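March 2022

Spent all morning on the grievance procedure for Ostis (76 staff and somehow they've never had one!). Latifa Kettani wants every complaint answered in writing within 10 working days, and I said fine, but then who covers when the manager's away?

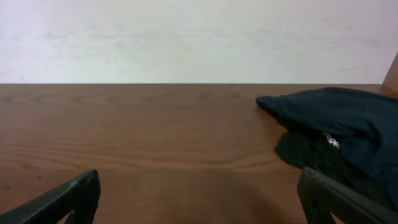
Page 2

Chaimae rang after lunch and we went round and round on appeals. I've left that bit in brackets for now. Must ask Lahcen about the sick pay wording too, and get the whole thing to them before June.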